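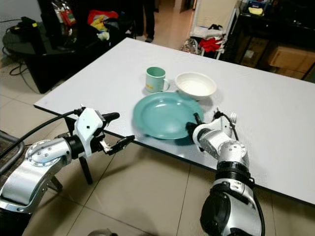
Reference > Music > Groups > P > Plisto

Plisto

By Leena Karppinen
Updated August

Plisto was a Finnish instrumental quartet active in the 1970s, best known for combining dance-band rhythms with electric organ and amplified kantele. It recorded two studio albums for the Rakel label.

History

The group was formed by the drummer Heikki Lahtinen and three former members of the Eskola dance orchestra. Its first album, Brondetti, was recorded in 22 hours on four-track equipment and pressed in an edition of 301 copies. The second, untitled, sold 1,149 copies before the label closed. Lahtinen left shortly afterwards to teach percussion, and the remaining members played a final season of summer dances without a permanent drummer.

Style

Most pieces are in seven or five beats to the bar. The organ carries the bass line, as the group had no bass guitarist. Lahtinen tuned his drums high and used no cymbals on the first album apart from a single hi-hat. The kantele was fitted with a contact pickup and played through a guitar amplifier.

Recordings

Brondetti (Rakel)
Plisto (Rakel), known to collectors as "the grey album"

The master tapes of the second album are lost. The later reissue was transferred from a vinyl copy.

317 shares | 22 comments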